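Retraining money after the Drunano closure -- who has filed?

Posted in: Work, Benefits and Public Funds

marlow_k
My wife was let go from the Drunano plant in Govusitz in the second round. We got a letter saying she can apply for the adjustment fund, and that the money covers courses, a job search allowance and part of moving costs. It doesn't say who decides or how long it takes. The phone line rings out. Has anyone here filed and gotten an answer?

tessel
I filed in the spring. You apply through the regional employment office and they pass it up to the program desk. I got a yes for the course in five weeks. The job search allowance came separately and I had to ask for it twice.

Keep copies of everything. They lost my termination letter and wanted it again.

hbaran
Henryk Baran here, I was on the works council at Drunano until it closed. Some basics, to save people time.

The application the government sent in covered 1426 workers. That is the number of people who lost jobs at the plant and at two suppliers. It is not the number who will get help. The plan only budgets for those expected to sign up, and the rest is left to the regular unemployment service. If you were on a temp agency contract you may still be eligible, but you have to show you were placed at the plant during the reference period. A payslip with the site code is enough.

The fund does not pay the company and it does not replace your severance. If anyone at the office says your severance has to be used up first, ask for that in writing. They told two people that and then took it back.

pollard_r
And how much of it goes to the people running it? Every one of these programs has a layer of consultants on top. My brother-in-law went through one after the Jumard mill shut down and got a CV workshop and a folder.

hbaran
Administration is a line in the budget like any other. You can read it, the decision is public. I'm not going to defend the CV workshops, I sat through one myself. But the course money is real and people are using it.

pollard_r
I have read it. It says "management, information and control," and that could be anything. I'd sooner see the whole amount divided up and paid out. People know what they need.

tessel
Divided up it would have been a couple of months' rent for me. The course alone cost more than that.

swarraich
I work on the training side, at Trình, one of the providers on the approved list, so take this with that in mind.

Marlow, your wife should go in with a course already picked. The caseworkers are slow when somebody asks "what is there" and fairly quick when somebody says "this one, starting this date." There are 51 courses on the list for this region. Most are between six weeks and four months. Anything longer needs a second signature, and that's where files sit.

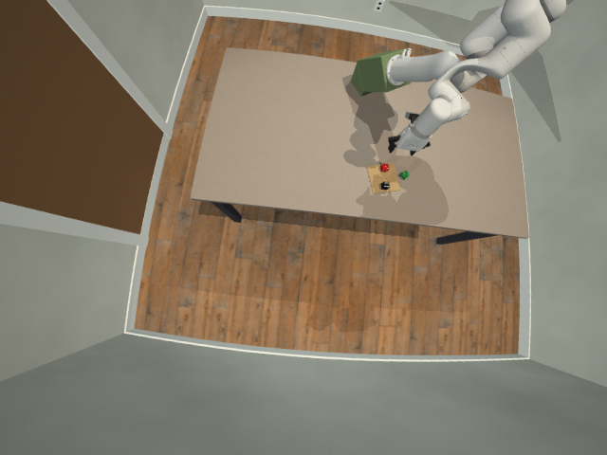
The automation courses are the ones people ask me for most, so I'll say how ours is set up. The first half is in the classroom and the second half is on the shop floor. You learn to talk in the right terms before you try to program anything. Former line workers do well at this. They already know what a cell is supposed to do and they've seen one go wrong. The entry test is arithmetic and reading a simple drawing, nothing more. Next intake is in November and the paperwork has to be at the employment office before the course begins, or the fund won't cover it.

Sidra Warraich

marlow_k
Thank you, that is more than the letter told us. She was in packing for a long time and isn't sure about anything with computers. Is there something in between? She had been thinking of warehouse dispatch.

swarraich
Dispatch and stock control is on the list, but we don't teach it. The public vocational school in Govusitz does. She can ask to sit in for a morning before she commits to it, and I'd do that.

pollard_r
So people lose their jobs in a plant and the public pays to train them on robots. Does nobody see a problem with that?

tessel
What would you train them on?

pollard_r
Trades. Plumbing, electrical. You can't get an electrician in this town before the new year.

hbaran
Electrical is on the list too. It's one of the long ones that needs the second signature. I agree with pollard_r on this point, by the way. The two-signature rule should go, or the limit should be raised to a year. We said so in writing when the application was being put together and it was left as it was.

fennimore
Question on the allowance. The office told me 200 a month toward travel, but only if the course is outside my own municipality. I live right on the line and the bus takes over an hour either way. Anyone gotten an exception?

tessel
I didn't, but I know someone who did. She sent in the bus timetable with a short letter. Ask for the caseworker's supervisor, the caseworkers can't approve it themselves.

hbaran
Correct. The rule is distance or travel time, and the travel time part is in the annex. Cite the annex. The front desk mostly works from the summary sheet, and it isn't on there.

fennimore
Found it, thanks. Sending the letter tomorrow.

pollard_r
My view hasn't changed -- it's a lot of forms for not much money. But if the electrical course opens up without the wait, I'll tell my nephew to apply.

marlow_k
Update. We went in this morning with the dispatch course written down, name and start date, like Sidra said. They took the file and gave us a receipt with a number on it. The woman at the desk said four to six weeks. She also asked for the original termination letter. We gave her a copy and kept the original.

tessel
Good. Call in week three and give them the number on the receipt. They look it up faster that way.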